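Print this page | E-mail this item

Mestargate Workplace Bulletin
9/7/19

Table surfaces: revised clearing and wiping procedure for the large oval tops

Item prepared by Seren Pumphrey, Workplace Services. Technical check by Gøran Dahlgren.

The white oval tops in the Skasia range have been in service at Mestargate long enough for wear to show. Inspection of the top on the Tolentino floor found three kinds of mark: gray rub marks from dark plastic and rubber items dragged across the surface, dull patches where cleaner had been left to dry, and ring marks from plant pots and cups. The first two can be removed in most cases. Ring marks left for more than a few days are less reliable, and two have been recorded as permanent.

The procedure below replaces the single line in the old desk guide ("wipe down after use"). It applies to every white shared top on the open floors. Enclosed rooms with veneer tops keep their existing instructions.

Background

The booking system shows 1,702 bookings for the Tolentino top over the last full year of records. Short bookings account for most of them, and in a short booking the time allowed for clearing is usually whatever is left at the end. The practical result is that loose items are pushed toward one end of the top and the open area is wiped around them. The surface under and directly beside the items receives no attention, and the items themselves move a little further along each time.

The top measures 57 inches at its widest point. An adult standing at one long side cannot comfortably wipe past the middle, so a pass from one side only leaves a band down the center. Several of the dull patches are in that band. Wiping from both sides is now part of the procedure.

What belongs on the top

The standing items are permitted to stay out between bookings. They are the potted plant, the remote control, the spray bottle and the mesh basket. Everything else is treated as loose and goes into the basket or back to the cabinet. Lidded containers count as loose, including those brought over from the supply shelf during a wipe-down. Cups and drinking glasses are to be taken back to the kitchen point and are not to be placed in the basket, even when clean.

The white flat items deserve a separate mention. A pale tray or sheet on a white top has very little contrast and is easily missed when looking along the surface at a low angle. Check for these by hand.

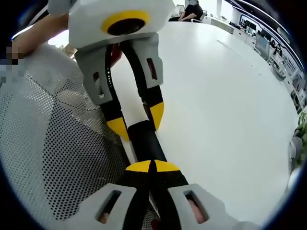
Black cylindrical item beside the mesh basket. 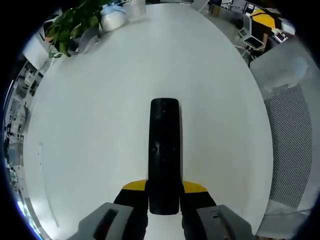 Plant, with the white container and its light blue lid to the right of it. 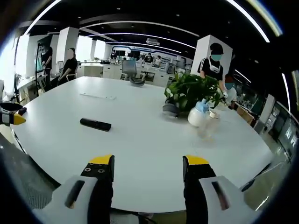 Procedure

1. Lift loose items. Do not slide them. Cylindrical items should be picked up at one end, steadied, and put into the basket lying flat. A cylinder placed upright in a shallow basket raises the center of gravity and the basket then tips when carried by one side.

2. Move the remote control to the basket for the duration of the wipe. It has a flat underside that traps liquid, and the battery cover is not sealed. Return it at step 7.

3. Lift the plant by the pot. Leaves that hang over the edge of the top should be gathered inward before the pot is raised. Set it on the floor mat or a neighboring desk, with a dry cloth under it. Check the underside of the pot for water and grit. Grit under a pot is the main source of fine circular scratches.

4. Dry wipe first. Use a folded microfiber cloth and work from the center line toward the edge. This removes dust and crumbs that would otherwise be dragged around by the damp cloth.

5. Apply cleaner to the cloth, two pulls of the trigger for each half of the top. Spraying directly onto the surface is no longer permitted. Droplets collect along the seams and at the edge profile, and the overspray lands on chairs. Zelness neutral cleaner is the approved product for white tops. The glass cleaner kept for the monitors is not to be used.

6. Wipe one long side from the edge to the middle, then walk around and wipe the other. The two areas should overlap by a hand's width. Straight passes are preferred. Circular wiping leaves visible swirls under the ceiling strips, particularly late in the day.

7. Dry with a second cloth, then return the standing items. The plant goes back at one end, clear of the screen sight line. The remote goes beside the basket, face up. The spray bottle is turned to the locked position before it is put down.

A complete pass takes about 16 minutes for one person on first attempt. Two people working opposite sides finish considerably sooner and have no need to walk around. Step 4 may be skipped if the top has been dry wiped earlier the same day.

Treatment of existing marks

Gray rub marks: use a damp melamine sponge with light pressure, then wipe with plain water. Test near the edge first. Heavy pressure with a melamine sponge reduces the sheen of the surface, and a matte patch is harder to hide than the mark it replaced.

Dull patches: usually dried cleaner residue. Rinse with plain warm water on a well-wrung cloth and dry at once. Repeat if needed. Adding more cleaner makes the patch larger.

Ring marks: report these by ticket and do not attempt removal. State the end of the top nearest the mark and its approximate diameter. A photograph taken at a low angle toward the windows is more useful than one taken from directly above.

Adhesive from tape: roll the residue off with a fingertip where possible. Solvent wipes are held by Workplace Services and will be brought on request. Blades and scrapers are not to be used on any white top.

Seams

Fine straight lines in a white top are sometimes reported as cracks. A straight line of even width running across the surface is normally a joint. A crack will wander, vary in width or catch a fingernail on one side only. Joints should be wiped along their length. Wiping across them pushes dirt into the line, where it darkens and becomes more visible than it was originally.

If liquid has been spilled on a joint, blot it and leave the area uncovered for an hour. Please report any joint where one side stands higher than the other.

Supplies

Each white top is allotted 6 microfiber cloths, in two colors: blue for damp work and gray for dry. Used cloths go in the bag on the side of the supply cabinet. They are washed without fabric softener, which coats the fibers and causes streaking, so please do not take them home to wash with other laundry, however kindly meant.

Refill spray bottles only from the marked Zelness dispenser, and only to the shoulder of the bottle. A bottle whose label has worn off should be emptied, rinsed and relabeled before it is filled again. Unlabeled bottles found on a top will be collected.

Questions received so far

Can the plant be moved off the top permanently? The request came from two teams. Plants on shared tops are part of the floor layout and any change goes through Gøran Dahlgren. In the meantime a cork disk has been ordered for each pot. The disk must be larger than the base of the pot, and should be replaced when it stays damp overnight.

Do chairs need to be pushed in? Yes, but stop short of contact. The arms of the mesh chairs meet the underside of the edge on some settings and have started to lift the edge band at the far end. Lower the seat if the arms do not clear.

Is hand sanitizer a problem? Alcohol gel left standing will dull the finish. Wipe it up with plain water. Gloves are optional for the wipe-down and are stocked in the cabinet in three sizes.

Who does the wipe on days with back-to-back bookings? The last booking of the morning and the last booking of the day. Other users clear loose items only (step 1) and leave the surface.

The procedure will be reviewed in December, when the tops are next inspected. Comments on the step order, and particularly on step 5, should be sent to Seren Pumphrey before then. Printed copies for the cabinet doors are available from the Workplace Services counter.

Print this page | E-mail this item

Recent items
Edge band repairs, Tolentino floor: order of work
Remote controls: battery types and where to return spent cells
Watering rota for potted plants on shared tops
Chair arm heights and desk clearance
Skasia cabinet keys: replacement procedure

You are receiving the Mestargate Workplace Bulletin because your work address is on the building list. Change your e-mail preferences or unsubscribe.

This site uses cookies to remember your floor and language settings. By continuing to use the site you accept their use. Accept | Cookie settings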